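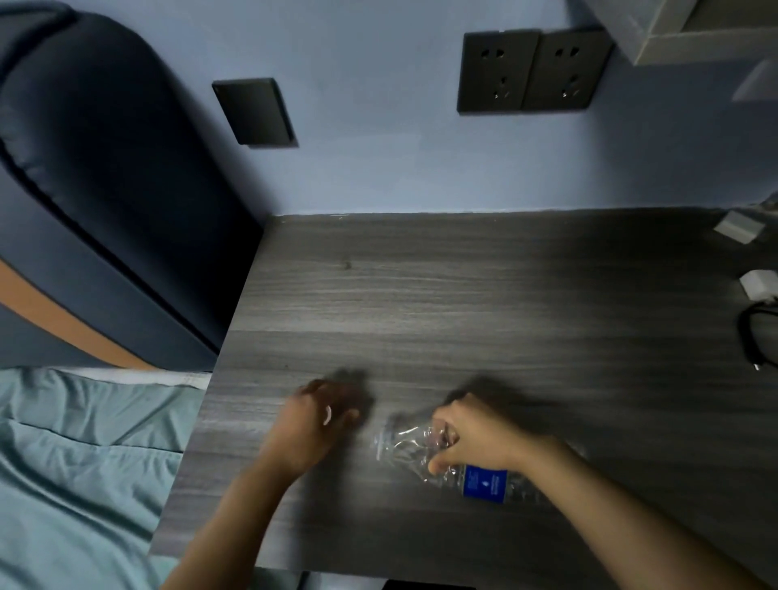

Preparing Plastic Bottles for Household Recycling

The Waltham Household Resource Office issues the following guidance to residents of Waltham and Plerkcombe. It applies to beverage bottles, detergent bottles and other plastic containers placed in the curbside cart.

Emptying and rinsing

Pour any remaining liquid into the sink before a bottle goes into the cart. Water bottles need no rinsing. Bottles that held juice, milk or soda should be rinsed once with cold water and left upside down on a dish rack to drain. Containers that held cooking oil require a drop of dish soap and a second rinse.

Reducing volume

Residents who store recyclables indoors between collections may flatten bottles to save space. Remove the cap, lay the bottle on its side on a firm surface and press from the base toward the neck. Replace the cap while the bottle is still compressed. Glass containers and aerosol cans must never be crushed by hand.

Storage at home

A lidded bin with a capacity of 13 gallons is adequate for most households. Wash the bin every 6 weeks with warm water and a little white vinegar, and dry it fully before returning it to the cupboard. Do not line it with a plastic bag; bagged material is rejected at the Drakum sorting facility.
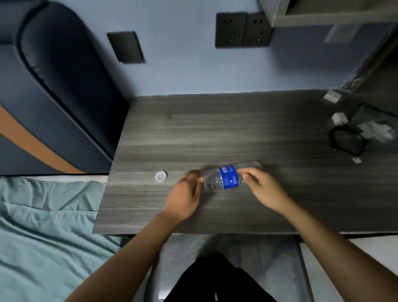
Should the label be removed from a plastic bottle?

Labels may remain in place. Paper and film labels are separated from the plastic during processing at Drakum. Only full-length shrink sleeves, which cover the bottle from neck to base, should be cut away and placed in the trash.

Items not accepted in the cart

Motor oil bottles, pesticide containers and plastic flower pots should be taken to the Tse Road drop-off site. Residents may bring up to 5 such containers per visit. Loads weighing more than 300 pounds require a permit, available at the gate.

Holiday schedule

Carts are often overfilled in December. Lids must close completely. Extra cardboard should be cut down, tied with string and set beside the cart on the morning of collection.

Page last reviewed May 15, 2021.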